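19 sept. 2022, cahier d'atelier maths, groupe Clendero

Repris ce matin la série de Phúc Hồ : f(x) = ln(x² - 4) / √(31 - x). Pour le domaine, il faut x² > 4 et x < 31, donc x < -2 ou 2 < x < 31. J'avais oublié la branche négative en avril, quelle joie de la retrouver !

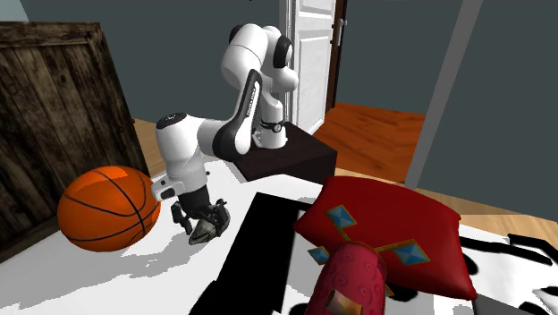
Ensuite, la parité. Le numérateur est pair, le dénominateur ne l'est pas, et de toute façon le domaine n'est pas symétrique par rapport à 0, donc f n'est ni paire ni impaire. Phúc l'avait vu avant moi (bravo à lui).

Limites : en 2 par la droite, le log part vers -∞ et la racine tend vers √29, donc f → -∞. En 31 par la gauche, f → +∞. Comme f est continue entre les deux, elle s'annule quelque part, et on tombe pile sur x = √5. Superbe ! 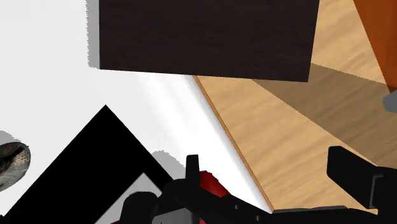

Sur la branche de gauche, la racine grandit beaucoup plus vite que le log et f → 0 en -∞. Tracé sur 600 points, puis 200 de plus près de -2. Barry Staniforth veut la dérivée, à faire avec lui au tableau. Lui demander aussi son polycopié Figueiredo.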